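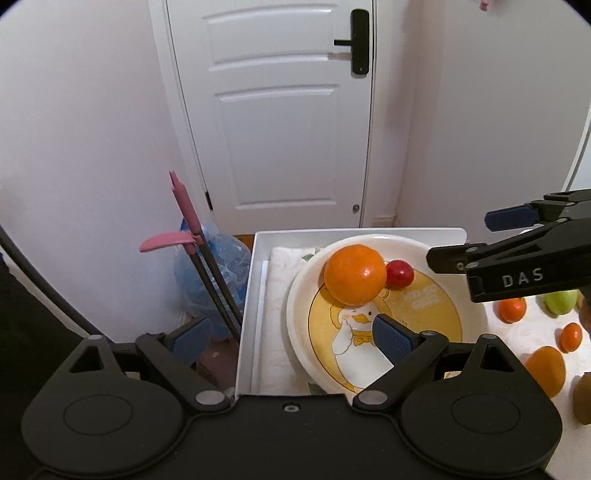 Gyu-bin Yang would like it known that she can already pick up an orange. She has said so twice since we asked her to try the Joteo hand-held gripper kit, and we have agreed with her both times. Her other remark was that by Wednesday she had stopped thinking about her fingers, and we liked that one enough to build a press release on it.

Joteo goes on sale in July. The kit is a pair of hand-held grippers for people who want to teach a robot ordinary household jobs by doing those jobs themselves, at home, with their own fruit. Each gripper closes on two textured dark blue pads. Sorting a bowl of fruit is the first exercise in the guide, and small round fruit is where most beginners lose their dignity.

Dradska, which makes the kit, lent pairs to six households for the trial. Between them they recorded over 800 short sessions – tidying, sorting, and one long argument with a fitted sheet that we have kept for training purposes.

"We wanted something you could learn before your tea went cold," said Deok-su Hwang of Dradska. "My own tea went cold, but I was reading the manual. We've since made the manual shorter."

The household licence covers 150 hours of recording. Extra hours can be added at any time, and unused ones roll over to the next year. Colour options are black.

Loan pairs are available to reviewers for two weeks. Please send them back clean. Marmalade is not covered by the warranty.

Media contact: Chae-won Ok, Dradska press office | © Dradska | Back to top

Recent releases
Steltier charging dock now ships with the right plug
Dradska opens Ko repair counter
Joteo manual, revised and much thinner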